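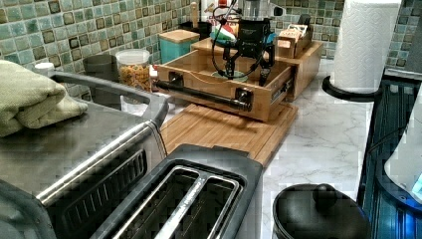 Kitchen counter, drawer open.

News > Hallton > Memorials

Lettering on the Trumiscombe memorial to be recut

August 17, 2018
By the newsletter desk

Work to recut the names on the Trumiscombe war memorial will start in the first week of September. The lettering on the north and west faces has worn badly and several of the names can no longer be read from the path.

There are 84 names on the memorial, most of them from the First World War. The mason, from the Wuraneck yard in Hallton, will recut the two worn faces by hand and leave the other two as they are. The stone will be washed with plain water first. No chemical cleaner will be used, as the last one, in the 1980s, took some of the surface off with the dirt.

Two names will be added. Both men came from farms on the Hallton side of the parish boundary and were left off when the memorial was put up. Their families asked for them to be included last year, and the service records have now been checked. The new names will go at the foot of the west face – there is no room to fit them in alphabetical order. 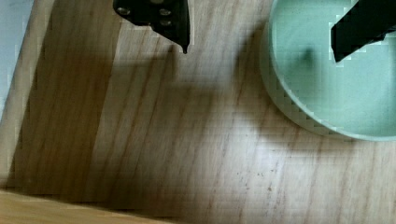 Wood grain, close up.

The parish council is paying for the recutting. The extra names are being paid for by donation, and £351 had been given by the time this newsletter was put together. The tin is still on the post office counter. Any money left over will go towards new chain for the posts, two lengths of which are missing.

The gate on Church Lane will be shut while the mason is on site. Please use the side path. Wreaths and crosses can be left at the church porch and will be moved back once the work is done. The work should take three weeks, depending on the weather, and will be finished well before Remembrance Sunday.

Anyone who has an old photograph showing the west face clearly is asked to lend it by August 30. Two spellings are in doubt and the printed list kept at the church does not agree with the stone.

Comments

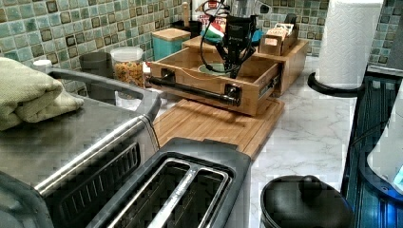 Kornél Győri
Glad to see this going ahead. Will the mason keep the spellings on the stone if no photograph is found? My vote would be to leave them as they were cut.

Sárközi
We have one from the 1950s with the west face in it, a bit dark but you can read most of the names. Will bring it in on market day.

Reader, Church Lane
Is the side path all right for a wheelchair? It was very overgrown by the wall in July.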